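Boards > Television & Radio > Schedules and Channels > Onyeka moving the late film

teapot_margin
So the new schedule is up on the Onyeka site and the late film has gone from its usual place. In its old slot there's a double helping of Hirness, the antiques quiz, which they already show at teatime. The film now starts at 1.20 am. I've been watching that slot since I was a student and I'm properly fed up. Has anyone seen a reason given anywhere?

gravelpit
No reason that I've seen. My guess is money. Hirness costs them next to nothing, it's one studio and a table, and they own the lot so they can repeat it until the tape wears through. Films have to be paid for every time they go out.

marrowfat
I'm going to be the unpopular one and say I don't mind. Half the films were ones they'd shown three times already that year. If you care about films you record them or you've got Jinix. I like Hirness. My mum likes Hirness. There are a lot of us and we're allowed a channel too.

teapot_margin
You've got a channel, it's on at teatime! I'm not against the programme, I just don't see why it needs to be on twice in a day. And Jinix isn't the same thing. I scroll for half an hour and go to bed. With the late film somebody had picked it for me and I'd end up watching some odd Danish thing I'd never have chosen.

old_dialtone
Agree with teapot about the picking. The best thing I saw last year was on there by accident, I'd only sat down to take my shoes off.

On the money side, I don't think gravelpit has it quite right. Old films are bought in bundles and you get a set number of showings, so they've probably paid for these already. That would be why they're still on at all, only at a silly hour. They need to use them up before the deal ends in May.

gravelpit
Fair enough, I didn't know it worked like that. Where did you get May from?

old_dialtone
It was in the Zedine newsletter a while back, the bit at the bottom about rights. They didn't say how many films, just that the package was up in May and there'd been no word of a new one.

lampblack77
Long post, sorry. I went through the old listings I've kept (yes, I keep them, leave me alone) and this isn't the first go they've had at it. They moved the film to the early hours once before, for one spring, and filled the gap with a phone-in. It was back by the autumn. What did it then was letters. The figure I remember being read out on the viewers' programme was 4000, which for a small channel is a sack or two. So I wouldn't call it dead yet.

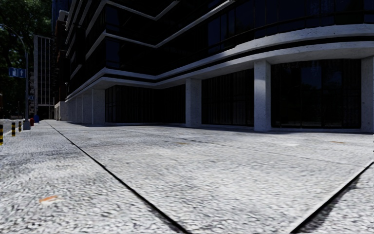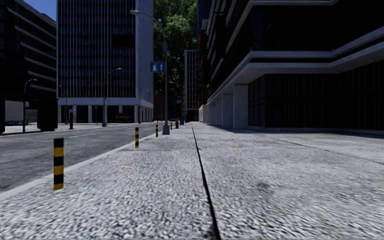

The trouble this time is that there's no viewers' programme to read anything out on. There's a web form, and it lets you have 600 characters, and I used nearly all of mine on being polite. I had an automatic reply inside a minute and nothing after. If anyone has a proper postal address for the scheduling people I'd much sooner write on paper - I think it's harder to ignore something that's sitting on a desk.

marrowfat
With respect, 4000 letters back then was when people wrote letters. You'd be lucky to get 50 now. And they'll have the overnight figures in front of them, so if Hirness pulls in more than the film did that's the end of it, isn't it?

lampblack77
Probably, if it does. But the first weeks of anything don't tell you much. The phone-in did well to start with too.

teapot_margin
There's a petition now, by the way, I didn't start it. It was on 300 when I looked this morning. I've signed, although it spells Onyeka wrong in the title, which doesn't help us look serious.

gravelpit
Signed. Can whoever runs it change the title after people have signed, or does it start again from nothing?

old_dialtone
You can edit the wording but I think the title is fixed. Might be worth asking them.

marrowfat
I won't be signing but good luck to you. If they brought the film back and kept the teatime Hirness I'd have no complaint. It's the Sunday-best presenter in the repeats I can't stand anyway, bring back the one with the beard.

teapot_margin
That's the first thing we've agreed on all thread. What's on at 1.20 tonight, does anyone know? The guide on my box still has the old times.

lampblack77
A French one, black and white, a bit under two hours. I've set it to record and I'll say tomorrow if it ran to time.

Recent in Schedules and Channels
Jinix putting adverts in the middle of episodes
Zedine newsletter: is it still going out?
Hirness repeats in the wrong order again
Subtitles running behind on Onyeka
Which box has the best programme guide?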